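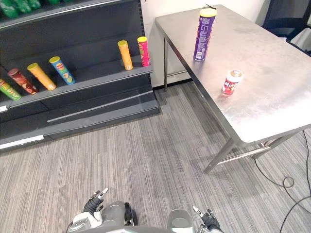 Macarena Figueroa wants the back door looked at first this time, since last round it got skipped and the bar was sticking. Fair. Did it first.

Akside store — monthly walk-through, May 1, 2024
Sales floor 1,833 sq ft, stock room 400

Back door / exits
Push bar — OK now, opens with one hand. Was greased, no tag left saying when.
Exit sign over back door — lit. Test button works.
Front door closer — slams. Adjust.
Path to back door — FAIL. Two pallets from the Nolov delivery in the way. Moved while I was there, but they can't live there.

Fire
Extinguisher, register — OK, gauge in green, tag current
Extinguisher, stock room — OK but hanging too low, hook is bent
Sprinkler clearance — stock room top shelf is stacked too high. Need 18 inches. Paper towels came down, rest still to do.
Alarm panel — no faults showing

Floors
Entry mat — corner curls up. Replace, dont tape it again.
Tile by the cooler — cracked, no lip yet. Watch.
Wet floor signs — have one, need two

Shelving
Wall anchors — checked all on the sales floor, tight
Shelf clips — one missing, aisle 2, spare put in
Stock room rack — upright dented at knee height. Carnura put it in, ask them if it needs swapping. Nothing heavy on that bay till they answer.

Electrical
Panel door clear — yes
Extension cord behind the cooler — FAIL, second month running. Needs a real outlet.
Cooler temp 38 at opening, fine
Lights — two tubes out over regsiter

First aid / ladders
Kit — low on bandages, burn gel expired
Step ladder — feet worn, still grips. Order new feet.
Tall ladder — label gone, can't read the load rating. Take out of use.

Score 58, was better in the winter. Cord and pallets are most of it. Recheck on those in 6 days — the rest can wait for next month.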